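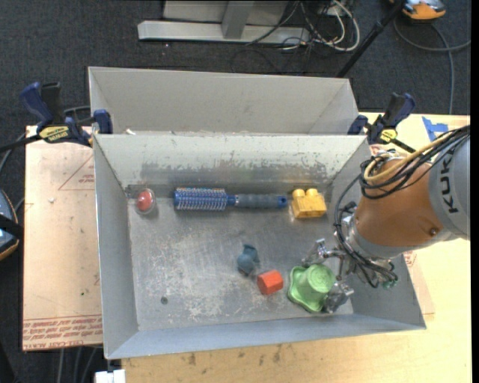 Figure 2. Household items on the floor of a sheet-metal bin, with a second bin of similar make behind it. The hairbrush lies along the back wall.

3.2 Mixed small items and the shared bin

Our interest in this section is in the things people own that have no obvious home. In the Diltdale households, almost every family we visited kept at least one container where such things ended up, and when we asked what was in it, the answer was usually a laugh, followed by a guess that left out half the contents. We wanted a collection for the sorting sessions that would feel familiar to these families, so we drew up our list from the notes taken during the home visits and left the catalogs alone.

The group in Figure 2 gives a fair sense of the mixture. A round hairbrush with a blue bristle head shares the floor with a yellow toy building block, a small teal-blue toy figure and a red-orange block shaped like a prism. There is also a light green plastic object with a wavy base and a raised part like a cup, and it was over pieces of that sort, with no everyday name that everyone agrees on, that our participants had their longest and friendliest discussions. One grandmother spent a good part of her visit turning such a piece over in her hands and telling us about her sister's kitchen drawers, and we were very glad to let her (the tape ran the whole time, and parts of it are quoted in Section 5).

Participants were asked to place each item with its "family," using whatever families they liked. We had expected toys to go together, and for the most part they did, but brushes and combs proved far less settled. Of the 60 adults who took part, 17 put the hairbrush with the toys, and when we asked them about it most said that in their home it lived wherever the children had last been playing. Fernandes, the smaller of our two sites, produced 8 of these answers. Color mattered as well, particularly to the younger parents, several of whom made a blue family and were quite pleased with it.

Metal bins were chosen over the cardboard trays of the earlier Trasex study, which sagged at the corners after a few weeks of handling. The metal scuffs and stains with use, and Kjell Holmgren, who led the home visits, felt that the worn surface put people at ease, much as an old toolbox might. We did not test this impression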